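Home | Movies | Reviews | Opinion | Box Office | Trailers | Contact

Stop Showing Me the Poster Eleven Times

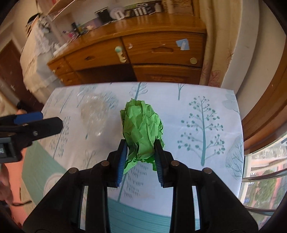
The movie poster used to be one sheet of paper, and a studio made it when there was a movie to sell. You saw it in the lobby, you liked it or you didn't, and in a month or so you bought a ticket. Now a poster is a campaign of its own, with a teaser poster, a motion poster, a poster for each of the leads, and a small announcement telling you that the next poster is on its way. I think this has gone too far, and I think it is hurting the movies it is supposed to help. A good poster doesn't need much. Give me bright green tissue paper, crumpled up, against a tablecloth printed with teal trees, and I already have two colors that would look better over a theater door than most of what went up this year. What I get is orange and blue, sparks in the air, and five people looking in five directions.

Take Gorklow, the heist picture that opened in September. I counted, because by then I was annoyed enough to count. Between the first announcement and opening night the studio put out 20 separate posters. Several of them were the same photograph with a different tagline. One was the title alone on a gray background. Each was treated as news, and sites like this one ran it as news, and I include myself in that. I wrote up four of them. I can't tell you now what any of those four pieces said beyond the name of the movie and the release date, and the release date changed twice.

When I finally sat down to watch Gorklow, I knew what every main character would be wearing. I knew there was a scene on a bridge and another in a flooded garage. I knew who the traitor was, too, because his character poster was the only one where the light came from the left, and people online had worked that out in an afternoon. The movie is decent. The second half is quick and the garage scene is very well shot. But I spent two hours checking things off, waiting for the red coat to turn up and then waiting for the bridge.

The argument on the other side is easy to make and I don't dismiss it. Studios are competing with everything else on your phone. A movie that says nothing for a month gets forgotten, and a movie that posts something every few days stays in your head. The people who run these campaigns aren't stupid, and they have numbers that I don't have. Fans like the posters, or enough of them do. They put them on their profiles and they argue about them. If you have been waiting for a sequel for years, a new picture of the lead in costume is a nice thing to find when you wake up.

I accept all that. My trouble is with what it does to everybody who isn't already a fan. My sister goes to the movies maybe once a month. She follows none of this. By the time Gorklow opened she had seen its posters on buses and in her feed so often that she thought it had been out since summer and that she had missed it. She was ready to wait for it on streaming. I had to tell her it was opening that night at 7:15, ten minutes from her house. I doubt she was the only one.

Compare Billberg. It was a small movie, a comedy about two brothers who inherit a bowling alley, and it had one poster. The poster was a bowling shoe on a yellow background. There was one trailer, and it didn't contain the best jokes. I went in knowing almost nothing and so did everyone around me, and I haven't heard a room laugh like that in a long time. I'm not saying the poster did that. The script did that. But the poster left the script alone, and that's all I'm asking for.

The Sakalauskas is the theater I go to most, an old single screen with a balcony they no longer open. Its lobby has six poster frames, and for years those frames told you what was coming. Last time I was there, five of them held posters for the same superhero movie, one character apiece. The sixth was a notice about parking. I asked at the counter what was showing after the superhero movie and the kid working there had to look it up on his phone. That is a lobby failing at its job, and I don't blame the theater much. The distributor sends the posters in a set and expects the set to go up.

There's a cost to the people who design these things as well. When a studio orders one poster, somebody has to make a decision about what the movie is. When it orders 20, the decision gets put off. The funny one goes out to see if people think it's a comedy, and the dark one goes out the week after. You end up with a campaign that describes several different movies, and an audience that shows up for the wrong one. Half the angry comments I read about Gorklow were from people who had been sold a romance by poster number nine.

I'd like to see a limit, and I'd like the studios to set it themselves. Three posters is plenty. One to say the movie exists, one to show me what it feels like, and one for the lobby with the names and the date on it. If the leads want to post a picture from the set, fine, they're going to do that anyway, but don't put a logo on it and call it a second look. And drop the announcement of the announcement completely. I have never met anyone who enjoyed a countdown to a still picture.

Sites like ours have a part in it too. We run this stuff because it's easy and people click on it, and a poster story takes a quarter of an hour to write. The one I did on the Sastthorpe teaser got more readers than my review of the finished movie, and the review took me two days. So I know what I'm up against. I have told my editor I'll write up the first poster for any movie and skip the rest unless something in them is worth talking about. She said we would see how that goes once the holiday releases start coming.

Sastthorpe itself opens next month. It's a ghost story set in a seaside hotel, with a director I like, and so far I've managed to avoid everything past the teaser. I've muted the title on two apps. I'll be in the balcony side of the stalls at the Sakalauskas, on the aisle, and I'd be grateful if nobody sent me the character posters before then.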